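Akar to Open Household Sorting Counter in Plemerton This April

PLEMERTON - Akar, the household reuse group, will open a sorting counter at its Wivholm Street shop in April. Residents can bring in the odds and ends that collect in drawers, garages and hall closets and have them sorted for reuse at no charge.

The counter follows a trial over the winter in which 114 households filled paper grocery bags with small items they no longer wanted. Staff emptied each bag and put the contents into one of six groups: cloth, metal, rope and cord, toys and craft pieces, paper, and everything else.

"People know what to do with an old sofa," said Katherine Espinoza, director of Akar. "They are less sure about a bracket or a short piece of rope. Those things go back in the drawer and stay there for years."

Items in fair shape will go on the shop's shelves. Cleaning cloths and towels will be washed and sold in bundles. Metal parts will go to the Rivadeneyra repair workshop, where Fredy Cuervo and Roxana Apaza run evening classes in basic home repair.

Each household may bring up to two bags per visit. Plain paper bags are preferred and do not need to be new. Items can be mixed together, as staff will do the sorting at the counter. Akar cannot take batteries, paint, glass, medicine or anything with a blade.

The first 200 visitors will get a printed guide to sorting at home, written by Flor Restrepo.

The counter will be open from 10 a.m. to 4 p.m. on shop days. No appointment is needed for one or two bags. Schools and offices with larger amounts should call ahead and ask for Brayan Castaño, who schedules group drop-offs - these will be taken in the mornings only.
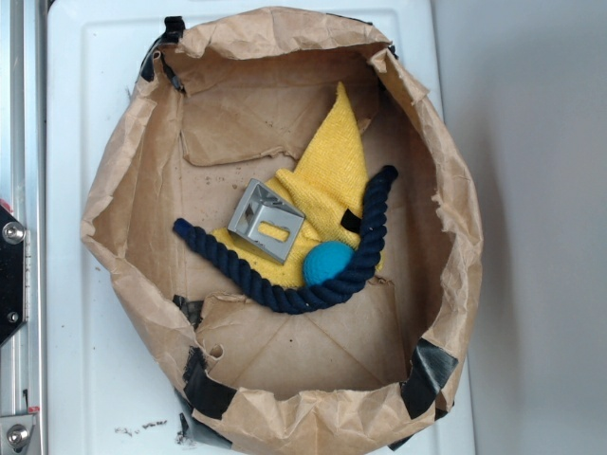
Parking is free behind the shop at 78 Wivholm Street, and the rear door has a ramp.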